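Small Parts, Clear Drawers: A Conversation with Mabli Phillips

Mabli Phillips spends most of her working day with things that fit in the palm of a hand. She organizes desks, benches and supply rooms for small offices, and for the past several years most of her calls have been about the same problem: adapters, cables, memory sticks, dongles, spare screws and the little parts that come in the box with something else. She runs her business, Tromis, by herself out of two rooms over a print shop. We talked there in the morning, before her first appointment.

She started out doing closets. "Closets are what people ask for when they first hear about organizing," she said. "Then I would finish the closet, and they would say, can you look at this drawer in the kitchen. And the drawer was always chargers." After a while she stopped advertising closets. An accounting office called Gruka hired her to sort out its supply room, and that job led to others like it.

The supply room at Gruka took her four days. Most of that time went to one shelf of shoe boxes. The boxes had labels, she said, but the labels were old and the contents had moved. One was marked "printer" and held everything except printer parts. She emptied them one at a time onto a table and sorted by what each piece plugged into.

"I always work on a white table if I can get one," Phillips said. "If the client has a dark desk, I put down paper. Small metal parts disappear on wood. You put your hand down on one, or you sweep it off with your sleeve, and then you are on the floor for ten minutes."

She takes one piece at a time and gives it space. People tend to pour out the whole box and start making piles, and she does not stop them if it is their own stuff, but she does not work that way herself.

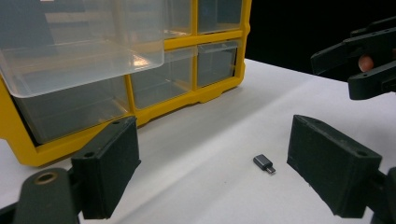 A gray metal USB adapter on a white tabletop.

Adapters are the pieces she has the strongest opinions about. They are small, they are often the same color, and they get bought again and again by people who already own them. She asks clients to look at both ends and say out loud what goes in and what comes out. If they cannot say, the adapter goes in a separate dish until someone can test it.

"I do not guess," she said. "I used to guess. I put a whole set of adapters away in the wrong drawer at a dental office, and they called me in August to ask where they were. They were where I had put them, but under the wrong name. So now there is a dish, and the dish gets dealt with before I leave."

Metal casings hold up better than plastic ones, in her experience, but they bring their own trouble. Loose in a drawer with other metal things, they get scratched, and the open end of a connector picks up lint. She does not buy caps for them. A clean drawer with a single kind of thing in it does the job, she said, and caps are one more small part to lose.

I asked her how many pieces she handles on a normal job. She keeps a notebook, and she got it out. The largest job in it was for a design firm called Flukitia, with 3123 pieces, counting every screw. A second visit to the same firm, after the staff had gone through everything and thrown out what they did not want, came to 2367. Her smallest paid job was a single desk with 141. She counts only for the invoice, she said, and would be happy to stop.

The Flukitia job is where she changed her mind about containers. Up to that point she had been using lidded boxes, the flat kind with a grid inside. They stack well and they look tidy on a shelf. The staff at Flukitia did not open them. To get at one adapter a person had to take down three boxes, undo the latches, and put it all back afterward. Within a few weeks the adapters were living in a coffee mug next to the printer.

"That was my mistake," Phillips said. "I had set it up for someone who had time. They had people walking up with a laptop under one arm and a meeting starting."

She went back and replaced the boxes with small cabinets of pull-out drawers, the type sold for hardware and craft supplies. A drawer can be opened with one hand. A clear drawer can be checked without opening it at all. She now recommends them to nearly everyone, with the warning that they should be bought after the sorting is done. Clients like to buy the cabinet first. Then they have a lot of little drawers and start looking for things to put in them.

The size of the drawers matters more to her than how many there are. She likes a unit with a mix.
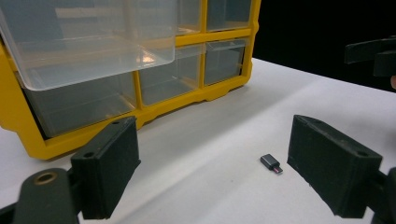 Big drawers go to bulky things, and the mistake she sees most is filling them with the smallest parts just because there are a lot of those. A deep drawer of tiny pieces becomes the shoe box all over again. If there are too many of one small item for a small drawer, she asks whether the client needs that many. Usually they keep a dozen or so and give away the rest.

She sets up a new cabinet in the same order each time. All the drawers get wiped out first, even if the cabinet is new, as there is often a bit of plastic dust in the corners. She pulls each one all the way out once to see whether it has a stop at the back. Some do and some do not, and a drawer with no stop will end up on the floor the first time someone is in a hurry. For those she puts a strip of felt along the back edge. It costs next to nothing and lasts a year or two.

Then the cabinet stands empty on the table while she and the client talk about who reaches for what. Things used every day go at the front of the person's mind and so, she said, at the height of the person's hand. If the cabinet will sit on a desk, that is the top row. If it will be up on a shelf, that is the bottom one. Spare parts that nobody has touched in a year can go anywhere.

Labels come last. She types them in plain capital letters and puts them on the cabinet next to the drawer. A label stuck on the drawer itself moves when the drawer moves, and drawers get put back in the wrong slot all the time. On clear drawers she will sometimes skip labels altogether for the first month. If people can find what they want by looking, she leaves it alone.

Color comes up more than I expected. Phillips has no preference of her own, but she has found that people put things back more often in a cabinet they notice. One client, a music teacher named Þórarinsdóttir, had asked for something in beige to match her office. The cabinet went on a beige shelf against a beige wall, and the adapters ended up on the windowsill. They swapped it for a bright one and moved it next to the door. "She still does not like the color," Phillips said. "She uses it, though."

The question she gets asked most is what to throw away. Her answer is short. Anything broken goes, and anything that fits a device the client no longer owns goes in a box for the electronics recycler. Duplicates can stay if there is a drawer for them. She does not push people on this. A small adapter takes up very little room, and she has seen clients get so worn out deciding on little things that they quit before reaching the big ones.

She charges 40 dollars an hour, and a desk usually takes her an afternoon. She tells clients to expect the table to look worse in the middle than it did at the start. For a long job she asks for a table that can be left alone overnight, with a sheet over it. Offices with a cleaning crew are asked to put a note on the door.

At the end of our talk I asked whether her own desk was in order. She pointed to it. There was a lamp, the notebook, and a small dish with two adapters in it. She had not tested them yet. One had come with a used monitor and the other she had found in a coat. Her first appointment was due in ten minutes, so she moved the dish to the back of the desk and went to find her keys.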